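Help with a budget for a small sorting arm (and do I need the second one?)
Posted in: Small Shop Automation, Buying and Planning

Efraín Urrego

Hi all, long-time reader, first time I've had a reason to post. I run a little parts counter for a repair shop, and my boss finally said yes to putting money toward an arm that picks small stuff off a table and sorts it. Pens, little plugs, spacers, that kind of thing. Nothing heavy! The budget is $3,241, which is a weird number, I know, it's what was left over from the compressor money. It has to be spent by August or it goes back in the pot.

I've been laying the whole thing out in simulation before I ask anyone for a quote. I got the table, the wall rail with the sockets, and two arms in there, a yellow one on a low black base and a black one on a taller stand behind it. The yellow one does the picking. The black one is the thing I keep going back and forth on.
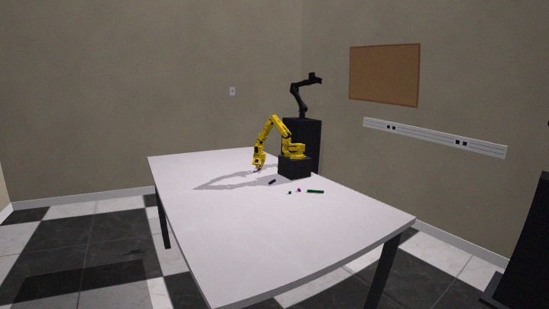 What I'm trying to work out

Does the low base make sense, or should I pay for a stand like the one in back? The Imeck dealer quoted me $627 for a floor stand and I about fell off my chair. That's a big bite out of what I've got.

Do I need both arms on day one? My idea was that the second one would take parts from the first and hand them off to the packing side. My boss thinks it looks great and would like to see it happen. I think it looks like twice the money.

And how much table do I really need? I drew it long so there's plenty of room, but a long table costs more and it eats up the room. We also have a big cabinet we can't move, so the walkway on that side is already tight.

I've read the Plirkwood buying guide twice and it's mostly about big cells with fences. If anyone has done this on a small budget I'd love to hear what you'd skip and what you wish you'd bought.

Walter Flores

One arm. Buy one arm. You can always add the other later and you'll know a lot more by then.

Also get the longer power cable, the short one is useless.

Ju-won Wang

Oh I love this question, I went through almost the same thing when we set up the kitting bench at Betancur (I do purchasing there, plus whatever else falls on my desk). I'll go long, sorry in advance!

First, the stand. Forget the $627 one for now. If your table is stiff, a low base on the tabletop is fine for parts that size. What you need to check is whether the table wobbles. Ours did, and we spent two weeks blaming the software before someone leaned on a corner and the whole arm swayed. We bolted the table down and added a crossbar and that was that. So put some money aside for brackets and bolts, I'd say some $200, and don't let anyone talk you into calling that "misc" because misc gets cut.

Second, reach. Go back to your sim and look hard at where your parts land compared to where the arm sits. I keep a picture from a similar layout for exactly this talk:

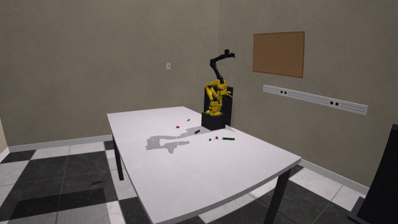 Small parts spread out in front of the base, with the near half of the table left empty.

All that open tabletop toward the front costs money and you may never use it. Before you buy a table, put a part at the farthest spot you care about and see if the arm can get there with the gripper still pointing down. The reach number on the spec sheet is usually with the arm stretched straight out, and you can't pick anything up nicely like that. I'd mark the good area with tape on the real table, size the table to the tape, and leave a margin for a bin at each end.

Third, the gripper. People budget for the arm and then treat the gripper like it comes free in the box. Sometimes it does and sometimes it's a flange with four holes in it and a smile from the salesman. Ask in writing. Skinny round things roll, so if you've got pens or rods in your mix, ask for fingers with a groove in them, or plan to make your own. We tried flat pads first and chased markers all over the bench for a month.

The last thing is lighting, and I wish I'd known this one. If you're going to use a camera to find the parts, plan your lights at the same time as the arm. One light overhead throws a big shadow of the arm right across your work, and dark parts sitting in it are a pain to pick out. A second light from the other side was cheap and fixed most of it for us.

As for the second arm, I'm with Walter. Leave the space and make sure there's a spare socket on your rail, and spend the money next year.

Efraín Urrego

Wow, thank you, this is so much more than I hoped for. I went back in last night and moved things around. The reach thing got me, I had stuff placed where the arm would have been nearly flat out. I did a pick with the red piece, close in on the side by the base, and I'm much happier with that.
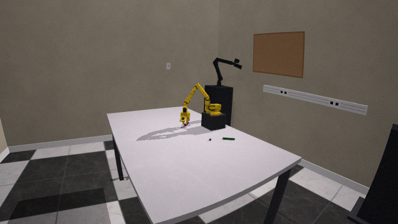 Yellow arm down at the table with the red piece, blue and green ones still out in front.

The shadow is right there too, now that you've said it I can't stop seeing it. Adding a second light to the list. I've left the black arm in the layout so my boss can look at it, but it's coming off the quote.

Still haven't decided on the table length. Probably going shorter.

Obaidul Navaratnam

Chiming in because I didn't see anyone mention freight. Get the delivered price! When we ordered from Cilulov the arm itself was fair and then the shipping and the liftgate fee showed up on a separate page. Same with the controller, ask if it's included and how big it is, because it has to live somewhere and under the table is where everybody's feet go.

I don't agree on waiting for the second arm if the dealer gives you a real break on a pair. Ours did and we came out ahead. But you need it in writing and you need the budget for it, and with your number I guess you don't, so never mind.

What are you doing about an emergency stop? Put it where a person standing at the front can hit it without reaching past the arm.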